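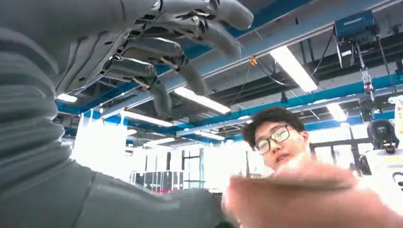
Posted by Giang Ninh in August | Filed under: Robots, Shop Rules | 2 comments

I have been promising a post about house rules for months, and since our fourth draft finally went up on the wall at Drornbridge, I have no more excuses. I love this stuff. I know most people in robotics would prefer to talk about hands and grasping and whatever new model came out over the weekend, but give me a well-written one-page rule sheet and I'm happy for an entire evening!

Some background for new readers. We work with humanoids and with arms that carry five-fingered hands, and people are close to them all day long. There is no cage around most of what we do. That puts us in a funny spot as far as standards go. The big industrial robot standards (ISO 10218 is the one everybody starts with, and you should too) grew up around machines bolted to a floor, with a fence and a gate. A lot of it carries over beautifully. Some of it takes real thought when the thing has a hand that can close on your sleeve and a head that sits about where yours does.

So the first draft, which we called Dalisay after the street our old office was on, was far too long. It ran to 361 separate lines. I wrote most of them and I was proud of every one, and I don't believe a single person read past the first page. The current version is called Standedeo and it fits on two sheets of paper, big type, with room to scribble.

The part I like best is the section on reaching in. Before your hand goes anywhere near a robot hand, you say out loud "reaching in," and whoever has the controls answers "holding." No answer, no reach. You wait, and you ask again. It felt silly for maybe a day. Now I catch myself saying it at home when I get something out of the oven.

Next comes the one about fingers. Everybody thinks about the fingertips, but the places that worry me are the joints further back, the little gaps between one segment and the next that open and shut as the hand curls. We teach people to come in from the back of the hand, never through the palm, and to keep their own fingers flat. Glasses on, hair tied back, lanyards off. If you have a badge on a string, it goes in your pocket before you step up.

Overhead gear gets its own line. If there's a hoist over the work area, its chain and hook get checked for swing room before an arm goes through its range of motion. I had left this out entirely until a visitor from Drivstead read the draft and asked what happens up above. Great question, and one I should have asked myself.

And then there are desks! I could write a whole post on desks. When a robot is going to work at a table where somebody is also sitting, the table is part of the work area and the same rules apply to it, laptop and snacks and all. 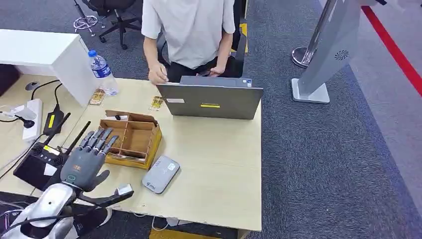
The person sitting down has to know which side the arm comes from and has to be able to push back and leave without squeezing past anything. Keep the floor behind the chair clear. Drinks get a lid. Power strips and cables go to one side, outside the reach of the arm, and if a cable has to cross, you tape it down. Tape on the floor is only useful if everyone agrees what it means, so the rule sheet has a little key with each color we use. Please don't invent a new color. We had that for a while and I spent a whole morning peeling it up.

The person at the laptop isn't automatically the person in charge of the stop button, either. This was the longest argument we had. I wanted one person for both jobs – it's simpler on paper – and I lost, and I'm glad I did. Typing takes your eyes off the arm. The stop goes to someone who has no other task, standing where they can see the hand and the face of whoever is closest to it.

We set a speed cap for work near people too, at 50 percent of what we allow when the area is clear. I'd call that a house number and nothing more. Don't copy it. Do your own risk assessment with your own machine, measure your stopping distance with the actual load in the hand, and write down how you got your figure so that the next person can check you.

If you're writing your own sheet, read it aloud to someone who started this month. Wherever they stop you, fix that line first. I'm putting together a clean copy of Standedeo with our notes in the margins, and I'll post it as soon as the section on charging and batteries is done. If your lab has a good rule for handing objects back and forth with a robot, leave it in the comments, please. Ours is still two lines long and I don't like either of them.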